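Hangers and hanging rails: your questions

Jamila Nanayakkara looks after the questions page for the Ciduvdale Clothes Swap. She has been asked about hangers more often than about clothes.

Do I need to bring my own hangers?

Yes, if you have them. We own 870, which sounds like plenty until a Saturday in November when everyone brings coats. Bring what you've got and take the same number home. Whether they will be the same ones is another matter.

Are plastic hangers good enough?

For shirts, blouses and children's things, yes. I have read a good deal about how the right hanger will "extend the life of your wardrobe", mostly written by people selling hangers. A thin plastic one holds up a cotton shirt perfectly well. I wouldn't give it a winter coat.

Is there any point in different colours?

Less than you'd think. We were told that teal, orange and yellow would sort the rail for us: one colour for each size band. It works for the first hour. Then somebody tries on a jumper, puts it back on whichever hanger is nearest, and the system is over.
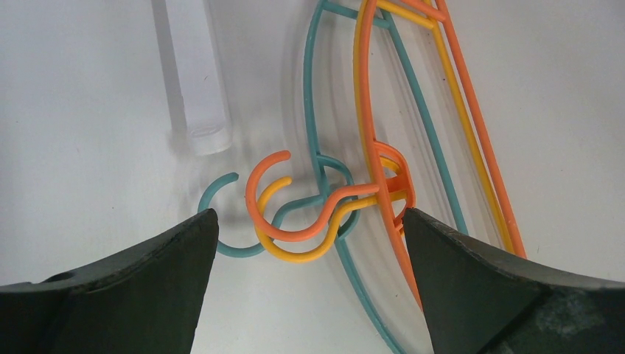
If you want to try it at home, where only one or two people are putting things back, you may have better luck. I would still write the size on a label.

How should I stack spare hangers so they don't tangle?

Hooks all pointing the same way, flat, in small piles. Some people swear by elastic bands, or by standing them in a box. I've tried both. The bands snap and the box turns into a knot. Small flat piles are dull but you can pick one up without bringing four more with it.

What about the thin wire ones from the dry cleaner?

We take them, without much joy. They leave points in the shoulders of knitwear and they lock together when there are a lot of them on one bar. On the other hand they take up next to no room, and they are fine for a light summer top.

Should empty hangers stay on the rail or come off?

The usual advice is to push them all to one end. I'm not convinced. A bar full of empties looks busy and you end up fighting it every time you want to add something. I'd keep a few up and lay the rest on a table in front, where you can see what you have. 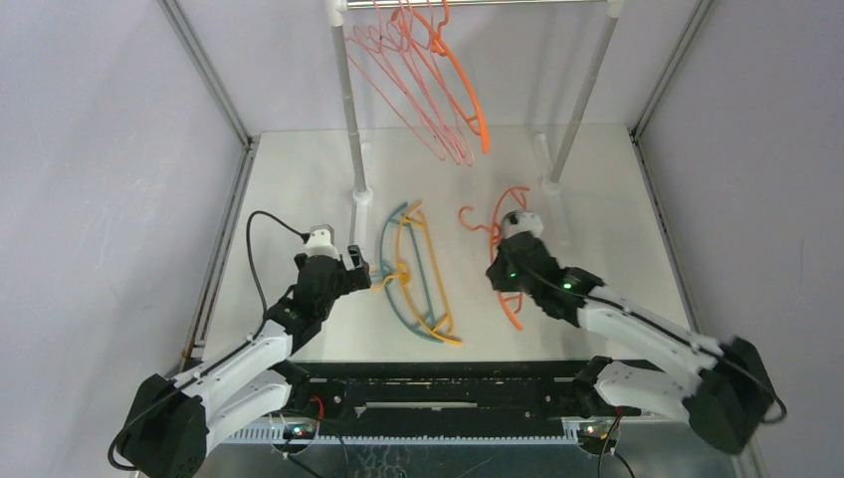
At Cindbridge they do the opposite and leave every last one up. Their rail is longer than ours – and they have more patience.

Do I need a special rail?

No. A bar, two uprights and feet that don't wobble. We were offered the Prondoson "wardrobe system" and could not find anything it did that our old rails don't, apart from cost more. Hang something heavy at one end before you buy. If it leans, leave it in the shop.

Are velvet-covered hangers worth the money?

For slippery straps, perhaps. For everything else I remain to be persuaded. They collect fluff.

Can I donate a bag of old hangers?

Up to 80 at a time, please, and no broken hooks. Drop them at the Robles Road door before 10 am. We can't take padded ones that smell of the attic, however nice they once were.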